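Work and Automation, Unit 7
Handout: Moving a sorting task from hands to a gripper
Prepared by Selina Stöckli. Revised 8 May 2026.

Reading before class: Lehner and Steiner, chapter 4, sections 1 to 3. Section 4 is optional.

7.1 The case

Ernico runs a packing site at Lekthorpe where learning materials for preschools are put into boxes. The main product is a set of foam letters. Before the change, letters arrived mixed in bins. A packer took a letter, identified it, checked it for tears and placed it in one of the trays on the bench. Full trays went to the bagging table.

The site now has two robot cells on the sorting line, installed by Dinu. A cell picks a letter from the table, moves it to a fixed inspection point and releases it over a tray. The bagging table is still worked by hand. So are returns and all bins marked for recheck.

The unit uses this case because the task is small and easy to break into steps. The effects on the staff are larger than the task suggests.

7.2 Task breakdown

A hand sorter does five things: find, identify, grasp, check, place. In the old layout these overlapped. An experienced packer checked an edge with the thumb while the eyes were already on the next letter. Time studies at the site recorded the whole sequence as one action, so no separate figure for checking exists from before the change.

The cell does the five steps in order. Each has its own time limit and its own error code. This has two consequences for analysis. First, the steps can be measured separately. Second, a fault in one step stops all the others – a packer who was unsure of a letter could set it aside and keep going.
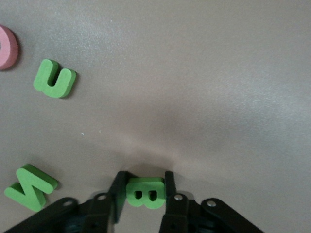 Grasping is the step that produced the most new work for people. A two-finger gripper closes on opposite sides of a part, and the result depends on which sides it finds. Foam is forgiving in one respect, as it gives under pressure, but the outlines differ from letter to letter. The green B between the fingers is held by its left and right edges, slightly tilted, with both of its small openings in clear view. A grasp of that kind can be accepted or refused depending on the tilt limit set in the cell. At Lekthorpe the limit was first set by Dinu and later handed to the line staff, who now adjust it at the start of a shift. Setting the limit is a judgment about quality. It was not in any job description when the cells were installed.

Orientation matters too. Letters such as N and Z are the same shape turned through a quarter circle, or nearly so, depending on the typeface. A packer settled this by comparing proportions, mostly without noticing. The cell needs a rule, and somebody has to write the rule and answer for it.

7.3 Volumes

In the trial period the first cell was given a test lot of 1,000 letters. It placed 602 without help. Of the remainder, a person cleared or corrected the pick and the letter went on to its tray. The lot was repeated in September with revised grasp settings, and interventions fell to 80.

Students should be careful with the second result. The same letters were used, and the staff had by then learned to spread them out before a run. Spreading is labor. It does not appear in the intervention count, and it was not timed.

7.4 What changed for the staff

Damian Schnyder led the sorting line before the change and now supervises both cells. His written account is in the reader. He reports less wrist strain among the packers and more standing still. Attention is now spent waiting for an alarm, and he rates this as more tiring than sorting by the end of a late shift.

Pay grades were not revised in the first year. Packers who took on cell settings did so at their old grade. Estrella Contreras, who negotiated for the line staff, argued that adjusting limits and clearing faults belonged to the technician grade. Ernico's position was that these were short tasks within an existing job. The matter was settled by adding a separate grade between the two, with training given at Fikham.

Training took packers off the line in pairs. The cells ran with fewer people present during those weeks, and the fault log for the period holds 433 entries. The log does not separate faults in the machine from delays in reaching it.

7.5 Terms

Intervention: any action by a person that lets a stopped cell continue.
Residual task: work left to people after the main task is automated.
Hidden preparation: work done ahead of a run so that the run succeeds, and left out of its figures.

7.6 For the seminar

Bring a one-page breakdown of a task you have done for pay. Mark each residual task that would remain if the main task were given to a machine, and state who would do it and at what grade. Use the terms in 7.5 as defined. Breakdowns will be exchanged in class – print two copies.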